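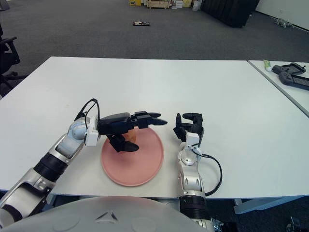

Serving one peach or one bun per plate: does the plate look too bare?

Asked January 21, 2024 in Table and Kitchen

Hi everyone, I hope this is the right section. I'm putting on a small tea in April for my mother's side of the family, and I've bought a stack of round pink plates with a little raised rim. I love them to bits (they're a matte sort of pink, very soft on the eye), but now that they're home I'm having doubts.

My plan was to give each person one small thing to start, either a ripe peach or a little round bun from Bomlow, our bakery. The tables are plain white and I was going to leave them without a cloth. When I tried it out last night with a bun, my husband said it looked lost, and I've been fretting ever since! There will be 30 of us, so I don't want to buy a whole second set of plates if I can help it.

Do I need smaller plates, or a cloth, or am I worrying over nothing? And would you put the fruit in the middle or off to one side? The plates say Utano on the underside, in case anybody has the same ones and knows whether they come in a smaller size.

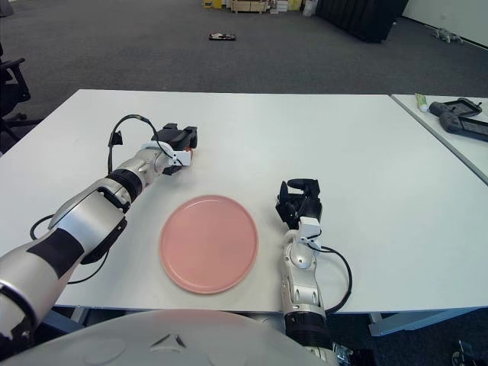

Drirkthorpe

Oh, I would keep the plates and skip the cloth. Pink on plain white is lovely, and a cloth is one more thing to iron and then worry about when somebody tips their tea over. I did nearly the same for my sister's shower and what helped was a folded napkin tucked under one side of the plate, pale green in our case, so the whole setting had a bit more to it.

As for where to put the peach, I like it a little toward the back of the plate, which leaves room in front for a knife and whatever comes next. If you go with peaches, buy them a few days early and let them sit out on the counter, then wipe each one with a barely damp cloth before it goes out. April peaches where I live are hard as rocks, so you may be happier with the buns anyway. Brush them with a little warm apricot jam and they'll have that nice glow to them.

2 replies

Thank you so much, the napkin idea is perfect, and I have green ones in the drawer already! Buns it is, I think.

Don't put the jam on too early or it goes sticky and the napkins stick to everything. Ask me how I know.

Kovačević

Smaller plates. Always smaller plates for one item. Mine were 4 dollars each at the outlet.

Answer 3, guest

can you not just give them two buns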